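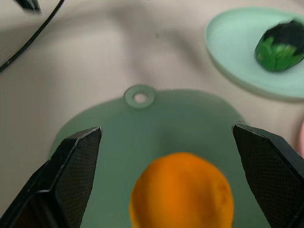
*Orange on a pale green plate.*

# Candied orange peel, the slow way

Makes enough to fill two medium jars. Most of the work is waiting, so start on a morning when you'll be home. The peel then dries overnight and is ready to use the next day.

I make this every December for fruitcake and keep going into January, when the navels are at their best and cheaper by the bag. The method works for lemons and grapefruit as well, with the changes noted near the end.

## What you need

- 6 thick-skinned oranges, unwaxed if you can get them
- 3 cups white sugar, plus 1 cup for coating
- 3 cups water
- A pinch of salt
- A wide, heavy pot (mine is a Hedlund, but any pot with a thick base will do)
- A colander
- A wire rack and a baking sheet
- A candy thermometer, optional

Thin-skinned juicing oranges give you thin, leathery strips. They taste fine chopped into a cake but aren't much to look at dipped in chocolate.

## 1. Prepare the peel

Scrub the oranges under hot water with a brush. If they are waxed, pour a kettle of boiling water over them in the sink, then scrub again.

Slice off the top and bottom of each orange. Score the skin from top to bottom in four places, cutting through the peel but not into the flesh, and pull each quarter away. The fruit keeps in a covered bowl in the fridge for a couple of days.

Leave the white pith on unless it is very thick. Pith takes up the syrup and gives the finished peel its chew. If you have more than a centimetre of it, lay the quarter flat and shave some away with a small knife.

Cut the quarters into strips just over half a centimetre wide. Try to keep them even so that they cook at the same rate.

## 2. Blanch three times

Put the strips in the pot and cover with cold water. Bring to a boil, boil for five minutes and drain. Do this twice more with fresh cold water each time, adding the salt to the last round.

Taste a strip after the third boil. It should be soft enough to bite through easily and only mildly bitter. If it still makes you wince, blanch again. Peel that is firm at this point will stay firm, as it won't soften any further once the sugar goes in.

## 3. Simmer in syrup

Rinse the pot. Add the three cups of sugar and three cups of water and stir over medium heat until the sugar dissolves. Add the drained peel and bring it to a bare simmer – a few bubbles at the edge, no more.

Leave it uncovered for an hour to an hour and a half. Swirl the pot now and then, but don't stir, or the syrup may crystallize. The strips are done when they look translucent right through and the syrup has thickened. On a thermometer that is 110°C.

Watch it closely for the last 15 minutes. If the syrup starts to darken, take it off the heat right away.

## 4. Drain and dry

Set the rack over the baking sheet and lift the strips onto it with a fork, keeping them separate. Pour the leftover syrup into a clean jar. It goes well in tea or brushed over a warm loaf.

Dry the peel overnight at room temperature. It should be tacky but not wet. In a humid kitchen, put the sheet in the oven at its lowest setting for 30 minutes with the door propped open a crack.

## 5. Coat and store

Toss a handful of strips at a time in the remaining sugar, shake off the extra and return them to the rack for another hour. Peel meant for baking can skip the sugar.

Pack in jars with parchment between the layers. It keeps for a month in a cool cupboard, three months in the fridge, and longer in the freezer.

## Other citrus

**Lemon:** Blanch twice. Simmer for 45 minutes, then start checking.

**Grapefruit:** Blanch five times and trim the pith well. Cut the strips a little wider.

## If something goes wrong

**The syrup has gone grainy.** Add half a cup of water and a spoonful of corn syrup, and warm it gently until clear.

**The strips are hard.** They were either under-blanched or cooked too long in the syrup. Chop them finely and use them in muffins.

**The sugar coating has turned wet.** The peel went into the jar too soon. Spread it out to dry for another day and coat it again.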